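How to plan the budget for a robot cell that works on server boards

Last updated May 5, 2023

Many workshops that repair or recycle servers ask us what they should buy first when they want a robot to do part of the work. Usually they begin with the arm, and the money is finished before they arrive at the small things. I recommend the other direction: begin at the fingers and go back to the arm.

Step 1. Write down the parts the robot must hold

Make a list with one line for every part: processor, memory module, cable plug, heatsink. Next to each, write the size, the weight and the places where it may be touched. The processor is normally the most difficult line. It is thin, it must be held by the edges, and the contact pins in the socket can bend if the part comes down at a wrong angle.

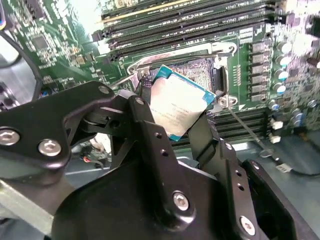 Processor held between the two fingers, with the open socket behind it.

Step 2. Choose the gripper before the arm

Ask the seller for the smallest opening, the finger force and the price of spare fingers. At our workshop we compared offers from Pasteck and Clita. The Pasteck gripper was cheaper, but its fingers could be ordered only as a full set. We took Clita, and we put 800 euros in the plan for fingers and pads in the first year. Pads wear out faster than you expect, so please do not remove this line when the total looks too high.

Step 3. Measure the free space in the chassis

A board on a table is easy to reach. The same board inside its chassis is another matter – there are walls, brackets and cables, and the gripper body is much wider than the part it holds. Measure the distance from the memory slots to the nearest metal on every side, and also the height of the heatsinks. Then compare with the gripper drawing, with the wrist camera included.

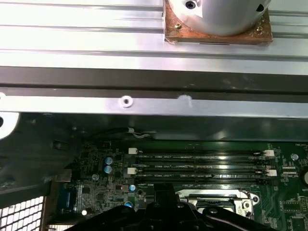 Memory slots with a large ribbed heatsink on one side and the gripper coming in from the other.

If the space is too small, you have 2 choices: longer fingers, or taking the board out by hand before the robot starts. The second choice costs nothing to buy, but you must count the working time.

Step 4. Now look at arms

With the weight of the gripper and the heaviest part you know the payload. Add the camera and the cable too. We rented a Tosh arm for 6 weeks before we ordered, and I would do the same again.

Step 5. Add the lines that people forget

Practice boards, which will be damaged – we used up to 9 before the placing was good enough
Antistatic mat and wrist straps
Fixture to keep the chassis in one position
Lamp with soft light, as bare metal gives strong reflections
Software licence (we use Odero, paid every November)
Training hours for the operator

Step 6. Order in the right sequence

Order the gripper and the fixture first and test them by hand on a real board. Only when the fingers can reach every part on your list, sign for the arm. Keep a part of the budget free until the first month of work is finished.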